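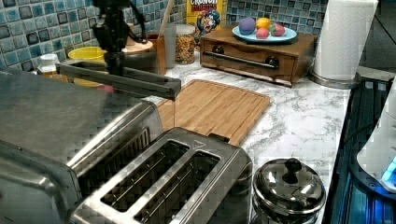

Bite 台所作業向け 動作計画・認識ソフトウェア

製品一覧 > ソフトウェア > 動作計画 > Bite

Biteは、家庭用の台所に近い環境でロボットアームを動かすための、認識と動作計画のソフトウェアです。開発と販売はBriltanbyが行っています。調理台の上は物が多く、しかも毎日少しずつ置き方が変わります。トースターの横に鍋があり、その奥にまな板があり、壁ぎわに瓶や容器が並んでいる、というような場所です。Biteは、そのような場所でアームの先端をどこまで入れてよいか、どの向きで入れたらよいかを計算します。

本製品はソフトウェアだけの製品です。アーム、グリッパー、カメラは含まれません。すでにお持ちの機器と組み合わせてご使用ください。接続できる機器の条件は、このページの「動作環境」の項に書いてあります。

ページ最終更新:2022年8月24日

どのような作業に使うか

Biteをお使いのお客様の多くは、大学や企業の研究室で台所の作業を研究している方です。物を取って別の場所へ置く、容器のふたを開ける、引き出しを引く、まな板の上に食材を置く、などの作業が中心になります。工場の組立作業のように、部品の位置が治具で決まっている場合には、Biteはあまり向いていません。そのような用途では、もっと簡単で速いソフトウェアが他にありますので、そちらをご検討ください。

Biteが特に力を入れているのは、長いグリッパーを使う場合の計画です。長くて平たいグリッパーは、狭いすき間に入れるときには便利ですが、横向きに伸ばすと根元の部分がほかの物に近づきます。先端だけを見て計画すると、先端はまな板の上にきれいに届いているのに、腕の途中が容器に当たる、ということが起こります。Biteはグリッパーの全長とアームの関節部分、さらにアームの外側を通るケーブルのふくらみまで、一つの形として扱います。

主な機能

光る物と透明な物の認識

ステンレスの鍋のふたやトースターの上面は、照明を強く反射します。深度カメラの値は、反射の強い場所で抜けたり、実際より遠い値になったりします。ガラスの瓶では、カメラの光が瓶を通りぬけて、中身や後ろの壁の距離が返ってくることがあります。

Biteの認識部は、深度の値をそのまま信じません。まずカラー画像から物の輪郭を推定し、輪郭の内側で深度の値が互いに合わない場合は、その領域に「信頼度が低い」という印をつけます。印のついた領域は、空いている空間としては扱われません。物の高さが分からないときは、お客様が設定した高さまで全部ふさがっているものとして計画します。このため、光る物の近くでは計画が少し遠回りになります。遠回りの程度は、設定画面の「反射領域の余裕」で調整できます。

余裕の値を小さくしすぎると、計画は短くなりますが、接触の危険が大きくなります。最初は初期値のままお使いになることをおすすめします。

物体形状ライブラリ

台所でよく使われる物の形状モデルを、69種類、製品に同梱しています。トースター、片手鍋、両手鍋、まな板、円筒形の容器、ふた付きの瓶、皿、コップ、箱形の引き出し、立てて使うペーパータオルの台などです。形状モデルは寸法を変えられるようになっています。たとえば、まな板のモデルでは、長さ、幅、厚さのほかに、周囲の溝の有無を指定できます。溝があるまな板では、薄い物を端で取るときに、グリッパーの先が溝に引っかかることがありますので、この指定は見た目より大切です。

ライブラリにない物は、二つの方法で追加できます。一つは、CADデータを読み込む方法です。もう一つは、物を調理台の上に置いて、カメラの向きを変えながら撮影する方法です。撮影による方法は手軽ですが、透明な物には使えません。透明な物は、CADデータを使うか、円柱や箱などの基本形状の組み合わせで登録してください。

食材の模型(おもちゃの果物など)は、本物と大きさが違うことが多いので、ライブラリでは別の項目にしてあります。模型で試験をしてから本物に変える場合は、把持力の設定も必ず見直してください。模型のための設定で本物の果物をつかむと、つぶれる可能性があります。

手前の物の後ろに届く計画

調理台では、行きたい場所の手前に大きな家電が置かれていることがよくあります。オーブントースターの後ろにあるまな板に、上から腕を下ろして届かせる、というのが代表的な例です。人間は何も考えずに腕を曲げて行いますが、ロボットアームでは、下ろす位置と曲げる順番を決めるのに計算が必要です。

Biteは、最初に「先端を最後にどの角度で置くか」の候補を作り、それぞれの候補について、そこから逆に経路をたどります。少し下向きの角度がよいか、水平がよいかは、物の高さと、手首の関節の余裕によって変わります。候補の中から、周囲との距離がいちばん大きく取れるものを初期案として表示します。利用者は、画面で別の候補を選び直すことができます。

距離よりも時間を優先したい場合は、評価の重みを変更してください。重みは作業ごとに保存できます。

動作中の再計画

Biteは、動作中も100ミリ秒ごとに周囲の情報を更新し、経路が安全かどうかを調べます。途中で物が動いた場合、または新しい物が置かれた場合は、次の順番で対応します。経路の残りの部分を少し曲げるだけで通れるなら、そのまま動きながら曲げます。それができないときは、速度を落として停止し、経路を最初から計算します。計算しても経路が見つからないときは、停止したまま利用者の操作を待ちます。

この機能は、人がアームの近くで作業することを許可するものではありません。人の安全のためには、必ず専用の安全機器をご使用ください。詳しくは「安全についての注意」をお読みください。

引き出しと取っ手

箱形の小さな引き出しは、見た目は簡単ですが、計画では失敗しやすい物です。引き出しが軽いと、取っ手を引いたときに箱ごと動きます。箱の上に皿などが載っていれば、皿も一緒に動いてしまいます。Biteの引き出し用の動作は、取っ手を引きながら箱の本体の位置も見ています。本体が動いたと判断すると、そこで引くのをやめ、記録に残します。続けて引くか、もう一本のアームで箱を押さえるか、作業を中止するかは、事前に設定できます。

取っ手の形は、棒形、つまみ形、くぼみ形から選びます。棒形の取っ手では、グリッパーの指が棒と前板のすき間に入るかどうかを、計画の前に確認します。

三つの実行モード

Biteには、次の3つの実行モードがあります。

確認モード
アームは動きません。カメラの映像の上に、計画した経路と、各時点でのアームの形を重ねて表示します。新しい作業を作るときは、必ずこのモードから始めてください。アームの電源が入っていなくても使えます。

段階モード
経路をいくつかの区間に分けて、利用者がボタンを押すたびに一区間だけ動きます。区間の分け方は自動ですが、手で追加することもできます。物に近づく直前の位置には、いつも区切りが入ります。この区切りは消すことができません。

連続モード
計画した経路を最初から最後まで続けて実行します。段階モードで一回も最後まで終わっていない作業は、連続モードに切り替えることができません。「不便だ」というご意見もいただいていますが、この制限は今後も残す予定です。

記録と再生

動作の記録は、カメラの映像、関節の角度、グリッパーの開き、計画に使った周囲の形状、計画の候補とその評価値を、同じ時刻の軸で保存します。後から「なぜこの経路を選んだのか」を調べることができます。研究で使われるお客様からは、この部分がいちばん役に立つと言われることが多いです。

再生画面では、任意の時点で止めて、その時点の周囲の形状から計画をやり直すことができます。実際に動いた経路と、やり直した経路を並べて比較できますので、設定の値を変えたときの効果がよく分かります。記録のデータは表形式と画像の連番で書き出せます。

記録の保存期間に、ソフトウェア側の制限はありません。ただし映像を含む記録は容量が大きくなります。保存先の空きが少なくなると、画面の右下に警告が出ます。警告を無視して続けた場合、空きがなくなった時点で映像の保存だけが止まり、数値の保存は続きます。

設定画面について

設定は、作業場所、物、作業、の順に作ります。順番を変えることはできません。

作業場所の設定では、調理台の面、壁の面、動かない家電の位置を登録します。調理台の面は、カメラの映像の中で三点を指定すると計算されます。大理石のような模様のある面では、模様の線を物の輪郭と間違えることがあるため、何も置かない状態で一度撮影して、背景として登録してください。壁のモザイクタイルも同じです。小さなタイルが並んだ壁は、細かい輪郭がとても多く、登録なしでは処理の時間が長くなります。

家電の表示灯が光っていると、その周りの色が変わって見えることがあります。青い光の場合は特に、白い家電の縁の位置がずれて認識されることが分かっています。背景を登録するときは、実際に作業をするときと同じ照明、同じ表示灯の状態にしてください。

物の設定では、ライブラリから形状を選び、寸法を入力します。寸法は、カメラの測定値を初期値として使うこともできますが、光る物と透明な物は、定規やノギスで測った値を入力してください。

作業の設定では、「取る」「置く」「開ける」「引く」「押す」「待つ」という動作を並べます。条件による分かれ道も作れます。たとえば、まな板の上に物があれば先にどかす、なければそのまま置く、という作業です。一つの作業の中に別の作業を入れることもできますが、入れ子が深くなると記録が読みにくくなります。

Statelardとの連携

Statelardは、同じくBriltanbyが販売している、複数の作業の順番と状態を管理するソフトウェアです。Biteが「この一つの動作をどう行うか」を計算し、Statelardが「次に何を行うか」を決めます。

両方をお使いになると、たとえば朝食の準備のように、いくつもの動作が続く作業を一つの流れとして作ることができます。シリアルの容器を取る、鉢を出す、道具を元の場所にもどす、などの動作の間で、物の位置の情報を引き継ぎます。Biteだけの場合は、動作が終わるたびに周囲を新しく認識しますので、隠れて見えなくなった物の位置は残りません。Statelardがあれば、別の物の後ろに隠れた鉢も、最後に見えた位置を使って計画に入れることができます。

連携には、Statelardの標準版以上が必要です。BiteとStatelardは同じ計算機に入れることも、別の計算機に分けることもできます。分ける場合は有線のネットワークで接続してください。無線での連携は保証していません。

動作環境

アーム:六軸または七軸。関節の角度の指令を外部から連続で受け取れるもの。上からつり下げる取り付け、台の上の取り付け、壁への取り付けのどれにも対応します。

グリッパー:二本指の平行グリッパー、および長い平板形のグリッパー。先端の近くに長穴や切り欠きがあるものは、その形状も登録してください。登録しない場合は、穴のない板として計算します。

カメラ:カラー画像と深度画像を同時に出せるもの。固定での設置を推奨します。アームの手首に付けたカメラも追加で使えますが、手首のカメラだけで使うことはできません。

計算機:画像処理用の演算装置を持つもの。必要な性能は、カメラの台数と解像度によって変わります。お見積もりのときに、ご使用の機器の一覧をお送りいただければ、こちらで確認いたします。

ケーブルについて:アームの上部から外側に輪のように出ているケーブルは、アームの姿勢によって大きく位置が変わります。Biteでは、ケーブルの長さと両端の固定位置を入力すると、ふくらむ範囲を計算して形状に加えます。固定位置を変えたときは、必ず入力し直してください。

できないこと

購入の前に、次の点をご確認ください。

水、油、粉など、形の決まらない物を扱う計画はできません。容器に入った状態で容器を運ぶことはできますが、中身がこぼれるかどうかは計算しません。傾きの上限を設定することだけができます。

熱い物かどうかを判断することはできません。トースターや鍋の温度は、Biteの入力に含まれていません。温度のセンサーをお持ちの場合は、外部入力として「近づいてはいけない」という信号を受け取ることができます。

布、袋、紙など、やわらかい物の変形は計算しません。ペーパータオルは、巻いてある状態の円筒としてだけ扱います。一枚だけ切り取る動作は、現在のところ対応していません。

刃物を持つ動作は、初期状態では使えないようになっています。研究の目的で必要なお客様は、個別にご相談ください。

安全についての注意

Biteは、安全機器として設計した製品ではありません。衝突を避ける計画を行いますが、衝突が起こらないことを保証するものではありません。非常停止の装置は、Biteを通さずに、アームの制御装置に直接つないでください。

子どもや、ロボットの操作の教育を受けていない方がいる場所では使用しないでください。実際の家庭での常時使用は、現在の利用許諾の範囲に入っていません。家庭と同じように作った試験用の台所での使用を想定しています。

ガラスの容器を扱うときは、把持力を最も弱い値から始めて、段階モードで確認してください。

導入の流れ

最初に、お問い合わせの窓口に、使いたい作業の内容と機器の一覧をお送りください。対応できるかどうかを当社で確認し、お返事いたします。作業場所の写真がありますと、確認が早くなります。片付けた状態の写真ではなく、普段どおりに物が置かれている写真をお願いいたします。

対応できる場合は、評価用の利用権をお渡しします。評価版には機能の制限はありませんが、記録の書き出しができません。評価の間のご質問には、購入後と同じようにお答えします。

ご購入の後、初期設定の支援を行います。支援は遠隔で行うのが基本ですが、Pastonportの当社試験室にお越しいただければ、試験用の台所で一緒に設定を作ることもできます。試験室のアームは、つり下げの取り付けと台の上の取り付けの両方をご用意しています。お客様のグリッパーをお持ち込みになる場合は、取り付け部分の図面を先にお送りください。

利用権と更新

利用権は、計算機一台につき一つ必要です。同じ計算機から二本のアームを使う場合も、利用権は一つで足ります。ただし、二本のアームを同時に動かすには、双腕の追加機能が必要です。

ご購入の日から18か月の間、機能の更新と不具合の修正を無償で受け取ることができます。期間が終わった後も、その時点の版はそのまま使い続けることができます。更新を延長する場合は、期間の終了の前にお申し込みください。

教育機関のお客様には、別の価格表があります。価格は機器の構成と追加機能によって変わりますので、このページには載せていません。お見積もりは無料です。

今後の更新予定

12月の更新では、次の内容を予定しています。

物体形状ライブラリに、注ぎ口のある容器と、ふたの中央に丸いつまみがある鍋の細かい設定を追加します。現在の版でも鍋のふたのつまみは指定できますが、つまみの高さと直径が一つの値にまとまっているため、低くて太いつまみでは把持の位置が少し上にずれます。この問題を直します。

木の道具がコップや筒に立ててある場合に、道具とコップを一つの物として認識してしまうことがあります。次の版では、別々の物として選べるようにします。

設定画面の日本語の表示を見直します。英語のままになっている項目がまだ残っており、ご不便をおかけしております。

予定は変更になる場合があります。

よくいただくご質問

インターネットの接続は必要ですか。
利用権の登録のときだけ必要です。登録の後は、接続なしで使えます。カメラの映像や記録が当社に送られることはありません。

作業場所を変えたら、全部設定し直しですか。
物と作業の設定は、そのまま使えます。作業場所の設定だけを新しく作ってください。調理台の高さが変わる場合は、確認モードで経路をもう一度見てください。届かなくなる場所が出ることがあります。

カメラは一台でもよいですか。
一台でも動きます。ただし、大きな家電のかげになる部分は見えませんので、そこは全部ふさがっているものとして計画されます。手前に背の高い物を置く作業場所では、別の方向からもう一台を追加することをおすすめします。

自分で作った計画の方法を組み込めますか。
できます。経路を計算する部分と、候補を評価する部分は、それぞれ差し替えることができます。差し替えた場合も、衝突の確認はBiteの側で必ず行います。この確認を外すことはできません。

箱の表面に印刷された絵や文字は、認識に影響しますか。
影響することがあります。食品の箱のように大きな絵がある物では、絵の一部を別の物と判断する場合があります。箱として形状を登録しておけば、ほとんどの場合は防げます。

取扱説明書だけを先に読むことはできますか。
はい。お問い合わせの窓口にご連絡いただければ、電子版をお送りします。日本語版と英語版があり、内容が違う場合は英語版が正しいものとなります。

お問い合わせ

Briltanby 製品窓口(Bite担当)
お問い合わせの際は、件名に「Bite」とお書きください。すでに利用権をお持ちの方は、利用権の番号と、お使いの版の番号も一緒にお知らせください。動作の不具合についてのお問い合わせには、該当する時刻の記録を添付していただくと、調査が早く進みます。

関連製品:Statelard 標準版/Bite 双腕追加機能/Bite 追加形状セット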